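Woseo – a small table of greengrocer words

README for the data files. Please read it before you open the tables, the column names are short and some of them are not what you would guess.

Woseo is a collection of words and short phrases that people use when they buy and sell fruit and vegetables. The words were collected in the covered market of Sutbridge and in the shops of the streets behind it. The collection has 3000 entries, in English and in the home languages of the sellers. 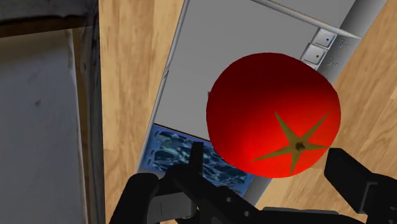
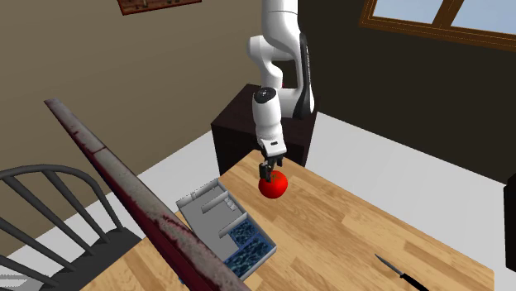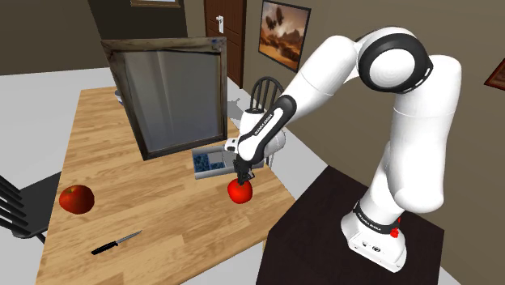
Tomato (first and second) and apple (third), computer renderings. See entries under "tomato" and "apple, red".

What is in the folder

entries.csv – the main table, one row for each word or phrase
speakers.csv – one row for each person who gave us words
sources.csv – where a word was heard: stall, shop, kitchen or telephone
notes.txt – longer remarks that did not fit in a cell
changes.txt – the list of corrections, newest first

All files are in UTF-8. The separator is a semicolon, not a comma, as many of our glosses contain commas. If your spreadsheet program puts everything in one column, choose the semicolon by hand when you import.

Columns of entries.csv

id – a number that never changes, also when the entry is corrected
form – the word as the speaker would write it
lang – language code, three letters
gloss – meaning in plain English
item – the fruit or vegetable it belongs to, or "general"
use – buy, sell, praise, complain, weigh, store
speaker – a code which points to speakers.csv
heard – a code which points to sources.csv
sure – yes, no or half

The column "sure" needs a word of explanation. "Yes" means that two speakers of the same language agreed on the gloss. "Half" means that we have one speaker and no second one to ask. "No" means that two speakers gave different meanings and we keep both, in two rows with the same form. Please do not delete the rows with "no" when you clean the table. For a dictionary they are a nuisance, but for a study of market talk they are the best part.

How the words were collected

Anouk Segers and Berhanu Asfaw did most of the listening. They stood at the stalls in the early morning, when the sellers set up and have time to talk, and again in the last hour before closing, when the prices go down and the language becomes more lively. Words were written on paper first. Sound was not recorded at the stalls. We had asked for it in the beginning, but several sellers did not like the idea and their customers had not been asked at all.

There are 64 speakers. Each of them received a printed list of their own words and could cross out what they did not want to share. In total 28 words were withdrawn in this way, most of them nicknames for customers. They are not in any file, and their id numbers are left empty.

Mechthild Trummer checked the glosses for spelling and for false friends. Nadège Le Goff did the French and the Breton rows. The Amharic rows were typed by Berhanu Asfaw in Ethiopic script, and there is no Latin transcription for them yet.

What counts as one entry

This was discussed for a long time. In the end we decided as follows. A singular and a plural are one entry, unless the plural has its own meaning at the market. A word for the unripe fruit and a word for the ripe fruit are two entries. A word for the colour of a fruit is an entry only if the seller uses it alone, as in "give me two reds", where everybody at that stall understands apples and not tomatoes. At the stall next to it the same phrase may mean tomatoes, and then it is a second entry with another code under "heard".

Variety names are included when people say them. They are excluded when they stand only on the box.

Known problems

The item "apple" has far more rows than any other fruit. Apples were in season when we began, and we never came back to the soft fruit with the same energy. Cherries and gooseberries are almost missing.

The use "complain" was not coded in the same manner by both collectors. Anouk Segers put jokes about bad fruit under "complain", Berhanu Asfaw put them under "sell". In version 2 we made this equal for English only.

The language codes for the Dutch and the Flemish speakers are the same. If you need the difference, look in speakers.csv under "town".

Some words for "tomato" are also words for "cheek" or for a person who blushes. We have kept only the vegetable meaning, and the other one is in notes.txt when a speaker mentioned it.

Weights are glossed with the weight the speaker gave us. A "handful" is therefore not the same from one row to the next.

What you may do with it

You may use the tables for teaching, for research and for your own dictionary, also a printed one. Please name the collection and the version. Please do not try to find out who the speakers are – Sutbridge is a small place and a few of the codes would not be hard to guess.

The printed lists for the speakers were made at Vandenberghe, the copy shop beside the market. A few spare copies are still there and can be asked for at the counter.

Corrections

Send the id, the present gloss and your own gloss to Godelieve Van der Linden, who keeps the master copy. Corrections are put in together each April. If your language is not in the table at all, a list of ten words is already welcome, on paper or as a plain text file.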